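Chapter 4: Where Did the Afternoon Go?

I used to be hopeless with time. In first year I'd sit down to write an essay, get up for toast, and somehow it was dark.
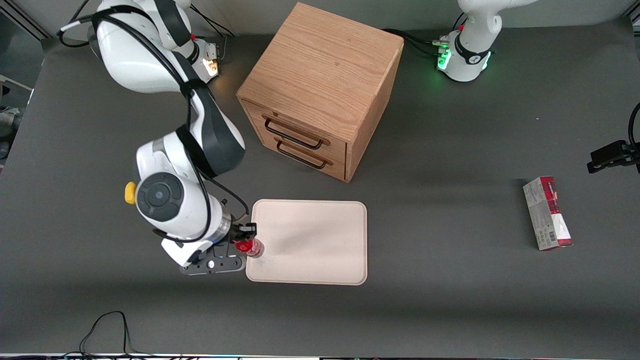

By Anastasia Zervas
11 June 2018

So this chapter is about habits, the small dull ones that eat a day (or save it!). My old tutor, Loubna Morsy, made our whole class keep a diary for a week, and I was mortified by mine. I'd spent 70 minutes choosing a font.

You'll be keeping a diary too, sorry! Write down what you do as you go, in your own words, and don't tidy it up to look good. Mine had spelling mistakes and a tea stain on it, and Loubna read it anyway.

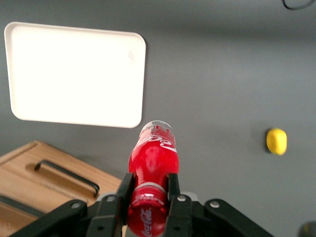

Once you've got a few days on paper, grab a coloured pen and mark the bits you'd forgotten about. I found mine clustered right after lunch, and we'll start there, with section 4.1 and the programme I drew up for myself that October.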